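Computer recycling claims
Print this page | E-mail this article
By Nabil Awad
Sunday, July 4, 2021

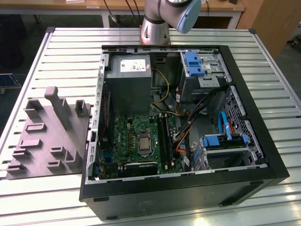

Computer recycling claims are statements made by collectors, resellers and manufacturers about what becomes of used computers after their owners give them up. They commonly take the form of a percentage, and the percentage is usually high. What it measures varies from one claim to the next, and few of the firms that publish one explain it.

Weight and recovery

Most claims are based on weight. A desktop tower is mainly steel by weight, and steel is easy to sell to a scrap yard. A firm can sell the case, shred the rest and still report that most of the machine was recycled. The metals that get the most attention in sales leaflets, such as gold and palladium, are present in tiny amounts and hardly affect the figure. Plastics are often counted as recycled when they have only been shipped to someone who says he will recycle them.

The phrase "100 percent diverted from landfill" is weaker still. Burning is diversion. So is storage in a warehouse, at least until the lease runs out.

The Tamley dispute

The collector Orell told customers in Tamley that it had processed 1000 computers at its local depot. Ebere Bako, who wrote a series of articles on the depot, asked for the receiving records and was shown a summary sheet. The sheet used "processed" for machines that had been logged at the door and placed on pallets. Orell replied that this was normal usage in the trade. That may be true, but it does not help the claim much. The company dropped the word from its leaflets the next November and replaced it with "handled."

Reuse

Repair and resale keep a computer in service longer and avoid the shredder, so reuse is widely held to be the better outcome. The evidence offered for it is thin. The reseller Edia advertises 9 extra years of life for its refurbished desktops, a number that seems to count from the date of sale and assumes that no buyer gives up early. It has not published a follow-up of its customers. Exported machines are harder to trace, and a working computer and a dead one can look the same on a customs form.

Audits

Outside audits exist and are better than none. Many are paid for by the firm under review and cover only the first site.

Related articles
Scrap metal pricing
Norðdahl depot
Planned obsolescence
Data wiping
Landfill diversion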